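July 19, 2021 – soap making, bench notes

Long morning on the Plandatura batch, so I'm writing this up while the pot soaks. I went back to the older olive and coconut recipe, mostly out of fondness for it, and scaled it down to 2000 g of oils so it would fit the short mold that came from Wevura.

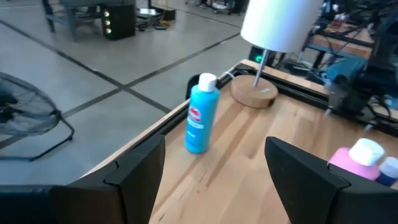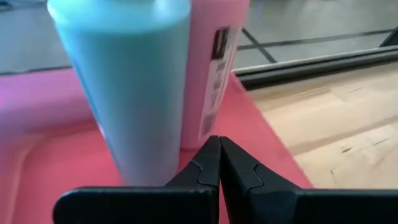

Blue bottle in both, with a pink one behind it in the second.

Oils and lye water were both at 84 F when I put them together, a bit cooler than I usually dare, and trace took its sweet time. I stirred by hand and gave it short bursts with the stick blender, 10 seconds each, and had a lovely soft pudding in the end – plenty of time left to get the swirl in without rushing. Lavender went in last. It still smells wonderful in here!

Oven check: it reads 158 on the low setting, which is too warm for this one, so the mold is sitting on the shelf under two towels instead. Please don't lift them to peek, I know it's tempting. I'll cut tomorrow if the corners feel firm. We're low on lye again, and Lamora still owes us the lavender from the last order.

Murthy Soap Workshop – notebook pages | Contact | Back to top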